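Pledville's Nap Clock is on its way, and I want four of them

2022-04-29

I get sent a lot of daft gadget press releases, and most of them go straight in the bin. But I've read the one from Pledville twice now and I'm still giggling, so here we are. The firm is launching the Nap Clock, an alarm clock that goes off only when you've already got up. Lie there as long as you like and it stays silent. Put both feet on the mat and it shrieks at you for 13 seconds, presumably to say well done.

The man behind it is Eero Aaltonen, who also gave us the Coltari umbrella (the one with the sunroof, which I did buy, and which I still defend at parties). He reckons ordinary alarms are "rude to people who are asleep", and I can't find the hole in that. 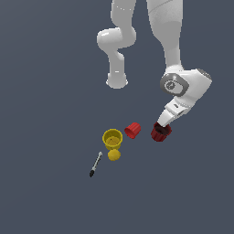
The first batch is 2,126 clocks, going on sale in July, and each comes with seven alarm sounds. My favourite on paper is Disappointed Aunt — a long sigh, then somebody putting the kettle on. There's also one called Bins, for people who only ever wake up when they hear the lorry two streets away and remember.

No price yet. I've emailed to ask, and I've also asked whether the mat works on cats, as mine gets up at four and I'd like her to know how it feels.

Recent items
Shirazi's self-losing key ring sells out again
Clinness recalls its left-handed soup
I wore the Coltari umbrella to a wedding
Socks for tables: a buyer's guide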